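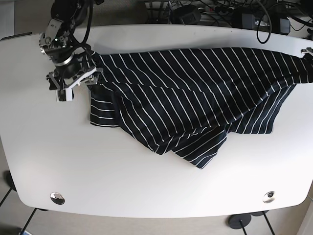
Ilov Community Help › Laundry and Clothes Care Team

Does it matter how you stretch a thin striped top before folding it?

Posted by Nesrin Ersoy, April 17, 2026

I keep reading that you should pull thin tops out long by two opposite ends before you fold them, and the wrinkles will "let go." I have a black one with narrow white diagonal stripes and I don't believe it. Pulled tight, the top part makes a long band and the rest sags underneath in points. Then the stripes run every which way and I can't tell front from back. Is there any proof this beats laying it flat and using my hands? I fold on a plain white table, if that matters.

Müzeyyen Kaplan

I doubt it too. Pulling corner to corner goes across the grain on most knits, and diagonal stripes won't help you find straight. Look for the hem instead. Lay the hem along the table edge, smooth upward with your palms, then fold the sides in. If you must tug, go shoulder to shoulder – short and gentle. I bought one of those Pendero folding boards in December and went back to my hands within a week.

Zeyu Shi

Stretching works fine for me, never had a problem. Just snap it hard.

Doğukan Güneş

Snap it hard and see what the neckline looks like next year. I'd also ask what kind of top we're talking about, as prints are another matter. I wouldn't yank on one at all, and I wouldn't press down on it while smoothing. Spread the shirt loosely, find the shoulders, and work from the plain cloth.

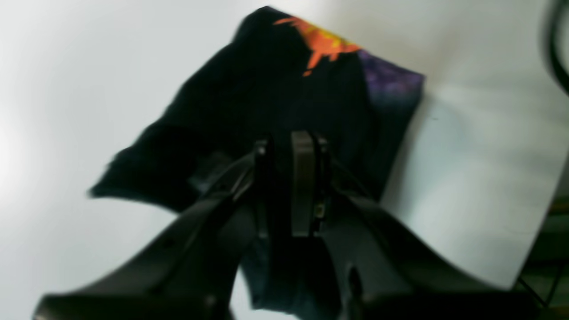
Black garment with an orange and yellow print, spread loosely on a white surface.

As for wrinkles letting go, I'd want to see it done on 5 shirts before I believed it. A warm dryer and folding right away does more, in my house anyway.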